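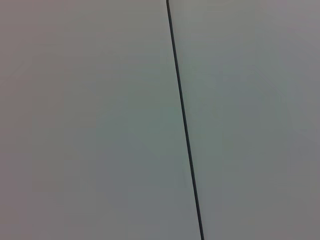 从五月起，塞佩莱（Seppälä）的公交站牌上不再贴时刻表。站牌还在，线路号还在，原来放时刻表的位置换成一张方形贴纸，扫码以后跳到一个叫 Zimby 的应用。镇上的公告是2019年4月17日发的，一共四段，前三段讲新应用的功能，最后一段讲印刷版时刻表停印。

我认为这个决定应当撤回，至少应当缓一年。下面写我的理由，也写我认为对方说得对的地方。

## 先说停掉的是什么

停掉的东西有两样。一样是站牌上的那张纸，每站一张，只列经过本站的班次。另一样是一本小册子，全镇线路都在里面，76页，骑马钉装订，封底是一张简图。册子每年印一次，放在图书馆、药房、加油站和两家超市的收银台旁边，随便拿。

册子每年印2,000本。镇政府的说法是，这个数字已经太多，年底总有剩的。我在图书馆问过，那里的册子一般到秋天就拿完了，加油站的倒是常有剩余。剩不剩要看放在哪里，放的地方是可以调整的。这件事公告里没有提。

我搬到这里九年，前六年没有车，上下班坐公交。册子在我的外套内袋里放过好几本，每一本到年底封面都磨白了。现在我有车，公交坐得少了，但冬天路况不好的时候还坐，孩子上学也坐。所以我不算旁观者，也不算最依赖它的人。

## 对方的理由

公告给出的理由有三条，我按原意转述。

第一，纸面时刻表会过时。线路中途调整，印好的册子改不了，站牌上的纸要派人一张一张换。去年秋天桥面维修，有两条线绕行，站牌上的旧纸过了九天才换完，这期间有人在不停车的站等车。这是事实，我就是其中一个，等了四十分钟。

第二，应用能显示实时位置。车晚了几分钟，人可以晚几分钟出门，冬天这一点很有用。这也是事实。我用过 Zimby 的试用版，车的位置基本准，偶尔会跳一下。

第三，省钱。公告没有写省多少。我写信去问，回信的是交通科的 Eero Laaksonen，他写得很客气，说印刷、张贴和更换合在一起是一笔固定支出，而应用由 Mistix 公司提供，合同已经包含在车辆调度系统里，不另外付费。具体金额他没有给，让我等年度决算。

三条理由我都承认有道理。如果问题是要不要上这个应用，我会投赞成票。但应用上线和纸面停印是两件事，公告把它们写成了一件。前三段的好处在保留纸张的情况下一样能得到，第四段单独拿出来，剩下的理由就只有省钱，而省多少没有人说。

## 时刻表是一种承诺

我最看重的一点和老人会不会用手机关系不大，所以放在前面说。

印出来的时刻表是公交公司对外做出的承诺。上面写早上七点零八分有车，那么七点零八分就应当有车。车没来，乘客手里有凭据，可以拿着那张纸去投诉，公司也知道自己哪里没有做到。纸面上的时间一旦印出，要改就得公开地改：发通知，换纸，挨骂。改动有成本，所以公司不会轻易改。

应用里的时刻表没有这种约束。它今天显示七点零八分，明天可以显示七点十六分，旧的那个数字不会留下来。我在试用期间遇到过一次：头天晚上查好一班车，第二天早上打开，那一班不在列表里了。没有标注取消，没有说明，只是下一班变成了第一班。我没有截图，所以也没有办法证明它曾经在那里。我写信去问，答复是系统数据以当前显示为准。

“以当前显示为准”这句话，放在天气预报上可以接受，放在公共服务上我接受不了。公共服务应当有一个事先说好的标准，事后拿来对照。如果标准随时可以换成当下的实际情况，那么这项服务永远是准点的，因为没有什么可以和它对照。

有人会说，应用也可以保留历史版本，也可以公布改动记录。确实可以，技术上应该不难。那就请先做出来，再谈停印。目前的 Zimby 没有这个功能，公告里也没有列入计划。

## 看全局和看下一班

纸和应用回答的问题不一样。

应用擅长回答“下一班什么时候”。站在路边，打开手机，它告诉你还有六分钟。这个问题纸也能回答，但回答得差一些。

纸擅长回答的是另一类问题：这条线大致多久一班，晚上最后一班几点，周末和平日差多少，如果我把牙医约在下午三点，回程方不方便。这类问题需要把一整天摆在眼前看。册子一个对开页就是一条线的全部班次，平日在左，周末在右，眼睛扫一遍就知道疏密。在应用里要得到同样的印象，得选日期，选时间，往下翻，再换一个日期，再往下翻。我试过用它规划一次去湖对岸的行程，来回换了两次车，最后还是从抽屉里翻出去年的册子。

搬家的人也需要看全局。Genji Arai 前年来镇上的木工学校教书，租房之前先去图书馆拿了一本册子，在上面把有晚班车的线路圈出来，再沿着那些线找房子。他后来租到的地方走路三分钟有站，晚上十点还有车。他说如果当时只有应用，他会先看中房子，再去查附近有没有车，顺序就反了。

我不是说这种事在应用里完全做不到。耐心一点，什么都查得到。但是一种工具让哪件事变得顺手，人们就多做哪件事。只有应用的时候，大家会越来越多地临时查车，越来越少事先规划，遇到查不到的时候就开车。对于一个希望居民少开车的镇子，这个方向不对。

## 谁会受影响

讨论这个问题的时候，人们总是先想到老人。老人当然受影响，但我不想把这篇文章写成替老人说话。我认识的老人里，有几位用手机比我熟练。

Urho Vainio 八十一岁，住在76路的终点附近，过去是测量员。他有智能手机，主要用来看孙女的照片和听广播。他反对停印，理由和会不会用手机无关。他说冬天在站上等车，手套脱下来，屏幕亮起来，手指冻得按不准，气温低的时候电池掉得快，有一次剩一半电就直接关机了。站牌上那张纸零下二十五度也看得清。这是很实际的理由，适用于任何年龄。

孩子也受影响。镇上小学低年级的学生很多不带手机，家长也不愿意让他们带。过去家长在册子上画一道线，告诉孩子坐这一班，错过了就坐下一班，站牌上可以核对。现在孩子到了站上，看到的是一张扫不了的贴纸。学校的做法是让班主任打印一份班次表发给家长，也就是说，纸还是在印，换成学校的打印机来印了，费用算在学校头上。

还有外来的人。夏天有人来湖边度假，手机是外国号码，流量贵或者没有。我在站上碰到过一位叫 Segundo Cáceres 的乘客，背着很大的包，想去渡口。那时站牌上还有纸，他看了一眼就明白要等多久，决定先去对面买吃的。整件事用了半分钟，没有下载，没有注册，也没有人问他是否同意接收推送。

说到注册，Zimby 查时刻不需要登录，这一点做得好。但收藏站点需要登录，登录需要电话号码，外国号码目前不一定收得到验证码。隐私条款我读了，写明位置数据用于改进服务，保存期限没有写清楚。看一张贴在站牌上的纸，不需要交出任何东西。

## 关于省钱

我不反对省钱。镇上的预算我每年都看，道路除雪和学校屋顶都缺钱，公交从来不是花钱最多的一项。

但要谈省钱，就要把账算全。停印以后，印刷费没有了，贴纸要印，贴纸也会褪色、破损、被人涂画，照样要派人更换。学校要打印，图书馆也在打印：我上周去还书，借阅台上已经放了一叠自己打的班次表，A4纸，单面，订书钉订在左上角。药房的店员告诉我，有顾客请她帮忙查车，她一边配药一边查手机。这些时间和纸张都有成本，只是不在交通科的账上。

把一项支出从一个部门挪到几个部门，再挪到居民自己身上，在账面上看是节省。全镇有1,694户人家，如果每户每年自己打印几张，加起来用的纸未必比册子少，而且印得更差，更容易印错版本。纸面会过时这个问题也没有解决，图书馆那叠纸是哪一天打的，上面就没有写。

有一个折中的办法可以考虑。邻近的戈塞蒂（Gosetti）路一带的居民会提过一份建议：册子改成两年一印，去掉广告页和铜版封面，站牌上的纸保留，纸的右下角印上生效日期，中途有改动的站另贴一张小条。他们还建议册子收一点工本费，图书馆留几本供免费查阅。我原来反对收费，现在觉得可以接受。收费总比没有好，愿意付钱的人数也能说明问题，比年底数剩余更准确。

这份建议交上去以后，得到的答复是“已记录”。

## 关于“早晚都要这样”

和人谈起这件事，最常听到的反驳是：早晚都要这样，别的地方早就没有纸了，何必拖着。

我对“早晚”这个词没有什么信心。很多东西被说成早晚要消失，后来没有消失，或者消失了以后又花更多的钱弄回来。镇上图书馆十几年前撤过一次卡片目录，那次撤得对，因为新的检索系统能做旧卡片能做的全部事情，还多做了很多。撤之前两套并行了三年，馆员记录下新系统查不到的情形，一条一条补上。等到卡片柜搬走，几乎没有人抱怨。

公交时刻表没有经过这个过程。试用版开放了六周，收集意见的方式是在应用里面打分。不用应用的人没有地方打分，所以结果很好看，平均四点几颗星。Danish Mengal 在镇议会旁听时问过，有没有在站台上问过乘客，答复是没有安排。他在一家物流公司做排班，对这类事情比较敏感。他说他们公司换排班软件的时候，车间墙上的纸质班表一直贴到大家自己不再去看为止，前后贴了一年多，最后是工人主动说可以撤了。

我觉得这个标准可以借用。纸什么时候撤，看它旁边还有没有人站着看。要知道这一点，得有人到站上去看几天，冬天一次，夏天一次，上下班时间和中午都要看。这件事不难，花不了多少钱。如果看下来确实没有人用，我会收回这篇文章里的大部分意见，只保留关于承诺的那一节。

## 我的几点要求

关于承诺的那一节我不会收回，所以具体要求也从那里开始。

无论用什么形式发布，时刻表应当有一个固定的版本，有编号，有生效日期，改动前提前公布，旧版本可以查到。公司每年公布一次准点情况，对照的是固定版本，实时数据另算。这一条写进合同，由 Mistix 或者以后的任何供应商执行。

站牌上的纸保留到明年五月。这一年里应用照常推广，贴纸照常贴，贴在纸的旁边，位置是够的。

册子今年照印，数量可以减，发放点重新安排，加油站少放，图书馆和火车站多放。湖边的露营地过去一直没有，应当放一些。

在两个最冷的月份里做一次站台调查，问的问题写得简单一点：你今天是怎么知道这班车的时间的。结果全部公布，包括原始的回答。

最后一点是语气上的。公告里有一句“请居民及时适应新的服务方式”。适应当然可以，九年里我适应过三次票价调整和一次线路重编，每次都先收到过一本印好的东西，坐在厨房里慢慢看。这次的公告我是在手机上看到的，后来去镇政府门口的布告栏找，也找到了，用四个图钉钉着，打印在纸上。

镇议会五月还有一次会议，议程里有公交这一项，居民发言每人两分钟，需要提前登记。登记表在一楼服务台，也可以写信。我已经登记了，Urho Vainio 也登记了，他打算带上他那几本旧册子。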